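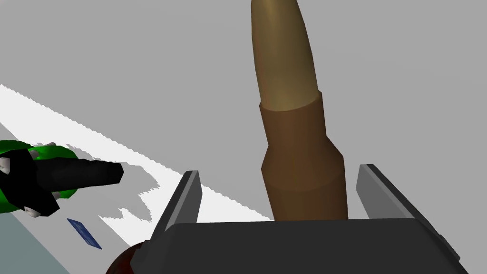 The Slow Bus to Hatcombe

My car died last July, right outside the bakery in Plidbridge, and I did what anybody would do. I went in, bought a cheese roll and looked up the bus times. I hadn't been on a country bus since I was in school! I figured I'd ride it for a week while I shopped for another car. I still haven't bought the car.

The bus I take is the 359, and it goes from Plidbridge to Hatcombe by what must be the least direct road anyone could find. It's 80 minutes end to end (you can drive it in half that, as my brother likes to remind me). It goes up behind the feed store, down to the river, back up again for reasons I've never figured out, and then it sits at the old mill for five minutes with the engine off. The first few times, that stop drove me nuts. I'd check my phone, sigh, check it again. Now I eat my sandwich there.

You hear things on a bus. I know whose knee is getting done and who put the wrong fertilizer on their tomatoes, and I've been given three recipes for pickled beets, all of them from people who think the other two are a crime. I don't join in much before nine in the morning, but going home I'm as bad as anyone.

The money part surprised me too. I used to fill the tank without looking at the total, and then there was the insurance, and the tires, and that weird noise that cost me a whole paycheck two winters ago. A monthly pass is nothing next to that. I've spent a lot of the difference on rain gear, I'll admit, because the shelter at the Hatcombe end has a roof and one wall, and the wall is on the wrong side.

It isn't all sandwiches and gossip. The last bus leaves Hatcombe at twenty past six, so dinner with friends means begging a ride or sleeping on a couch. I've missed it twice. The second time I walked as far as the river bridge in bad shoes before a neighbor pulled over, and she's been offering to sell me her old hatchback ever since. It's a nice car, and she'd give me a good price. I told her I'd think about it after the summer.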